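Re: [sketo-users] Open afternoon at Postbridge – who's going?
From: Jamie Blackburn

Hi all, 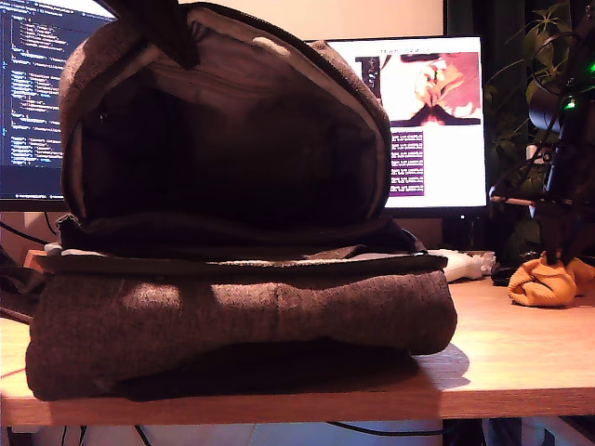
The backpack on the desk, main compartment unzipped.

I went, and I'm so glad I did! I nearly talked myself out of the drive, but the Kustura people put on a really generous afternoon and let us stay well past closing. Replies to the earlier questions are below the quoted bits.

> Is it only rigid parts again, like last year? I'd love to know
> if they've got anywhere with bags and cloth. Also, how much
> practice data are they working from?
>
> Shi

Bags, yes! Most of my time went on the backpack task, set up on a plain wooden desk with two monitors behind it and a houseplant off to the side – much more like my own study than a lab. The job is to unzip the main compartment, fold the lid back, put an item in and close it all up again. I watched it for ages. The zip pull is the hard bit, as anyone who has tried this with a stiff gripper will know, and the corners of the track are worse than the straights. One of the team told me they'd spent most of March on corners alone.

As for data, they have 2654 recorded runs so far, and 1057 of those are bags of one sort or another. They're hoping to reach 3000 before they retrain. I asked whether they keep the failed runs and they do, labelled separately, which cheered me up because we've been arguing about that on this list for a year.

> Will they let visitors drive?

They did! I had two turns on the controls. My first attempt got the zip about halfway and then I lost the pull completely. The second went better, although my wrist ached afterwards. The lag was much smaller than I'd expected and the colour on the operator's view was very good.

They also said they'd be happy to share the Sketo config they use for the wrist joint. I've got a copy and can put it in the group folder if somebody reminds me where that lives now.

Did anyone get to the talk in the other room? I missed the whole thing and would love some notes.

Cheers,
Jamie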